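Frequently asked questions

Last updated 27/11/2025

I run a small home-based bookbinding and notebook business called Tullau, and I get a lot of emails. Lovely emails, mostly! But I answer them in the evening when I should be eating my tea, so I've put the ones that come up again and again on this page. If yours isn't covered, the contact form is still there and I do read everything that comes through it.

What do you make?

Notebooks, sketchbooks, guest books and the odd photo album, all sewn by hand. I also repair old books if they aren't too far gone. My bread and butter is the plain A5 notebook with 112 pages, which is the one most people have seen at markets or been given for a birthday. I sell a bigger one as well, with 160-odd... no, let me get it right, 163 x 210 mm is the page size, and people keep taking the first number for the page count. It's the width. Sorry about the old label, which made that very confusing.

Can I have my notebook lined?

You can have lined, plain or dotted in the A5. The bigger one only comes plain, as the paper I like for it isn't sold any other way. I did try ruling the lines myself one winter and I will not be doing that again.

Will my fountain pen bleed through?

It depends on your pen and your ink, which I know is an annoying answer. The cream paper copes well with fine and medium nibs. Very wet broad nibs will show on the back of the page, and a few of the shimmery inks take ages to dry. If you're fussy about this (I am too, no shame in it) ask me to pop a loose sheet of each paper in the post and you can scribble on them before you buy anything. I only ask for the price of the stamp.

What's the difference between the Kutgate and the Dandano?

The Kutgate has a hard cover, a cloth spine and rounded corners. The Dandano is soft, with the stitching showing on the outside, and it opens completely flat from the first page to the last. I'd go for the Kutgate if it's going to live in a bag and get bashed about. The Dandano is nicer for drawing, or for anyone who's left-handed and fed up of fighting the middle of the book. They use the same paper inside, so don't agonise over that part.

And the Mfaume?

Ah, my favourite. It's the guest book - long and low, with heavy pages and a ribbon. I make it for weddings and holiday lets, and now and then for a funeral. The pages are thick enough to stick photos on, and I put little spacers in at the spine so the book doesn't fan out once it's full. If you aren't planning to stick anything in, tell me when you order and I'll leave the spacers out, otherwise it looks a bit gappy.

Can I choose my own cloth and thread?

Please do! The colours on the order page are the ones I keep in all the time, and there's usually a box of short ends as well that would do one or two books. Tell me roughly what you're after and I'll send you photos of what I've got. Thread is easier, I have far too much of it. The only combination I try to talk people out of is white cloth on anything that's going to be used in a kitchen.

Can I send you my own fabric?

Most cottons are fine once I've backed them with paper. I need a piece a good bit bigger than the open book, ironed, and please not your only piece. Stretchy fabrics are a no from me, and so is velvet, which marks if you so much as look at it. Old shirts and curtains have worked beautifully. I had a tea towel once that came out so well I was sad to post it.

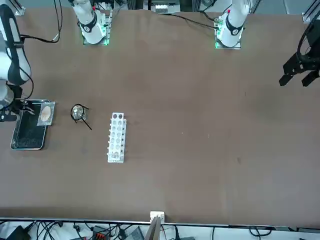 How long will my order take?

Plain notebooks that are already made go out within two working days. Anything made to order takes 9 working days from when we've agreed the details, and repairs take longer, depending on what I find when I get the cover off. In the run-up to Christmas I put a notice on the front page with the last day for ordering, so do check there first.

Can you do it any quicker?

Sometimes, but glue won't be hurried. A hard cover has to sit under weights until it's properly dry or it'll curl up like a slice of stale bread, and then you'd be cross and so would I. If you've got a date you need something by, tell me at the start and I'll say straight away if I can manage it. I don't charge extra for a rush, I just say no if I can't.

Do you put names or initials on the front?

Initials, yes, and short names up to twelve letters. They're pressed in with hand type, in gold, silver, or with no colour at all, which looks very smart on dark cloth. The letters come in one style and one size. I get asked for swirly handwriting a lot and I haven't got the kit for it. Please check your spelling before you send it to me! Once it's pressed, it's pressed, and I can't take a personalised book back unless the mistake was mine.

How much is a repair?

I can't give a price without seeing the book, but to save you wondering, most cookery books and family Bibles come out somewhere between the cost of a nice dinner and the cost of a weekend away. Children's books are usually less. Send me photos of the spine, the inside of both covers and any loose pages, and I'll give you a rough idea before you go to the trouble of posting it. If I think it isn't worth the money I'll tell you so.

Is there anything you won't repair?

Anything mouldy, I'm afraid. I can't have it near the other paper. I also don't touch books that are worth serious money, as those should go to a trained conservator. And glued paperbacks where every page has come loose are possible but slow, so it's nearly always cheaper to find another copy, unless it's got your gran's notes in the margins. In that case, get in touch.

I've put sticky tape on a torn page. Have I ruined it?

Probably not, but please stop there. Don't peel it, and don't go at it with a hairdryer or lighter fluid because you saw it in a video. Leave it alone, keep the book shut and flat, and let me have a look. The same goes for loose spines: an elastic band will cut into the cover, so tie it round with a bit of soft ribbon or a strip of old sheet.

Where do you post to?

Anywhere in the UK from the order page. For everywhere else, email me first and I'll work out the postage for you. Everything goes in a stiff cardboard mailer with paper tape, and I reuse boxes for the bigger parcels, so don't be surprised if your guest book turns up looking like a delivery of cat food.

Do you supply shops?

I do, a handful of small ones. There's a short list of wholesale prices I can send you, and the smallest order is a mixed box. I take on new shops in March, after I've caught up from Christmas and worked out how much I can make in a year without my hands falling off. Write any time, but that's when you'll hear a proper answer.

Do you teach classes?

I'm not running any at the moment. I've written up the simplest book I know, a single folded section sewn with three holes, and I'm happy to email the instructions to anyone who asks. You need a needle, some thread, a few sheets of paper and something to poke holes with. It takes half an hour and it's a very good way to use up posh paper you've been too scared to cut.

How do I look after a cloth cover?

Keep it dry and out of strong sun, and brush dust off with a soft dry brush. For a small mark, try a clean white rubber, very gently, going in one direction. Don't use water or baby wipes. Cloth does darken where you hold it, and I like that, but if you don't then ask for one of the coated cloths, which you can wipe.

What if I don't like it?

Send it back unused within thirty days and I'll refund you. For anything made specially, talk to me and we'll sort something out. If a stitch comes loose or a cover lifts, I'll mend it free however long you've had it - you only pay to post it to me.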